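The Purple Cloth

1. Trolar

The club met in the old print room at Hoshino, and by August there were six of them left. The others had gone to summer jobs or had lost patience with the laundry event, which paid the fewest points per hour of work of anything in the Sisgate contest.

The rules fit on one page. A cloth would be on the table in a heap. The machine had to put it in the basket. A clean placement was worth 525 points. A placement with a corner hanging over the rim was worth less, and a cloth on the floor was worth nothing.

They had named the machine Trolar before they had built any of it. Trolar would learn by copying, so somebody had to do the job by hand first, with a gripper in each fist, over and over. Masaru Aoki had worked out that they needed 4000 runs. They had 3000 on the drive when he went to visit his grandmother, and he left a note on the door that said only "1000 more."

Reiko Arai took the mornings. Gianni Gentile took the afternoons, and he was slow.

"You're folding it," Reiko told him. She had come back at two for her lunch box and stayed to watch.

"I'm not folding it. I'm picking it up."

"You pick it up, you put it down, you pick it up by a better corner. It goes in the basket flat. The rules don't ask for flat."

"It looks terrible the other way."

"It's a basket, Gianni."

He dropped the cloth on the white surface again and pushed at it until it was a heap. Then he opened the left gripper and started over. 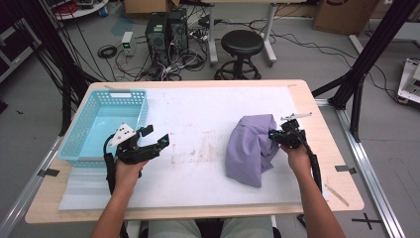

2. Bragança

Lucimara Bragança ran the club and also taught two sections of algebra. She came in at four with her car keys still in her hand and asked to see the numbers. Reiko had sorted the runs by who had done them and trained Trolar twice, once on hers alone and once on Gianni's alone.

"Which is better?" Ms. Bragança asked.

"Mine's faster," Reiko said. "His drops it less."

"How much less?"

Reiko turned the laptop around. Ms. Bragança read it standing up and then sat down and read it again.

"When the cloth slips, mine just keeps going to the basket," Reiko said. "With nothing in its hand. I never slipped, or if I did I deleted the run. He kept all of his."

"I didn't know we could delete them," Gianni said.

Kazuhiro Sugiyama, who did the wiring and hardly ever spoke in meetings, laughed out loud at that and went back to his connectors.

Ms. Bragança asked how many of Reiko's deleted runs could be gotten back. Reiko said she would look. She found a good part of them in the backup folder that night and put them in without telling Masaru, since he was the one who had asked for clean data.

3. Turell

The contest was in the gym at Turell. The judge bunched up a towel the color of mustard, set it on the table, and stepped behind the line.

Trolar reached down, got hold of the towel, and lost it halfway over. It stopped. Reiko had her hand over her mouth. Then the arm went back, opened wide, and took the towel by a different corner.

It laid it in the basket nearly flat, which took eleven seconds longer than it needed to.

"That's you," Masaru said to Gianni. "That's exactly how you do it."

The judge wrote down 525 and reached for the next towel.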